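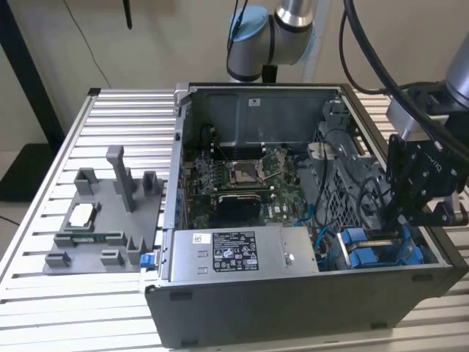
Pirer on a two-arm bench cell: desktop tower open on its side, fixture plate to the left.

Pirer – task planning and perception for two-arm disassembly and assembly
Made by Grornon. Current release: 7

What it does. Takes wrist and overhead camera feeds, builds a parts map of the open chassis, hands a step list to both arms. Memory, drives, cables, cards. You edit the step list, Pirer does the motion.

Runs on your own PC next to the cell. No cloud account. Linux only for now.

In the box
– Planner with step editor (drag, lock, reorder)
– Chassis mapper, overhead + wrist
– Collision checker, both arms, cables included as soft keep-outs
– Replay viewer for logged runs
– Mitau driver pack for parallel grippers

Licence is per cell, not per arm. Trial is 10 days, full features, no export of logs.
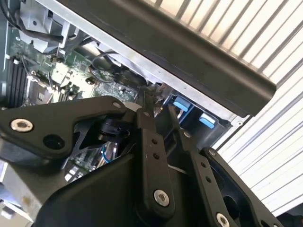

Can it plan when the gripper blocks most of the wrist view?
The mapper keeps the last good map from the overhead camera and plans against that until the wrist view clears. You set how old the map may get before the arm stops and asks for a new look.

Cable handling
Cables are tracked as curves with a thickness, re-fit every time the wrist camera gets a new look. Default clearance is generous, turn it down in the profile if your chassis is tight. Thin twisted leads are still the weak spot – mark them by hand in the editor and they get there own keep-out.

Hands in the cell
Pirer is not a safety system. Hand detection pauses the plan, that's all it does. Keep your rated stop circuit wired in seperately.
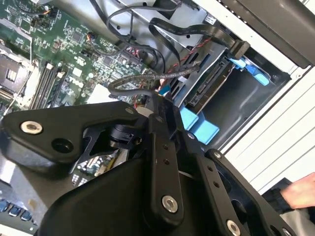

Maricica Neagu wrote to us in June that the step editor saved her more time than the planner did, and that she'd like undo to go back past a saved checkpoint. Undo past checkpoints is on the list for the next release.

Chassis profiles
285 profiles ship with the install, 185 of those with drive cage and latch positions filled in. The rest have board outline and slots only, add latches yourself with the teach tool. Profiles are plain text files, copy one and edit.

Latch and tab grasps have their own force limit, set per profile. Start low.

Needs
Joint-level control on both arms. One fixed camera, one wrist camera per arm. Calibration board (print file included). The Nakpan add-on is only needed for screwdriving.

Support by email, ask for Hsiu-ying Choi for profiles, Lertchai Thongsuk for drivers.

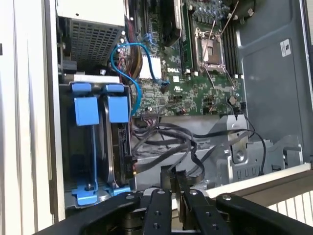 Wrist camera view over the chassis, drive handles on the left, board at center-right.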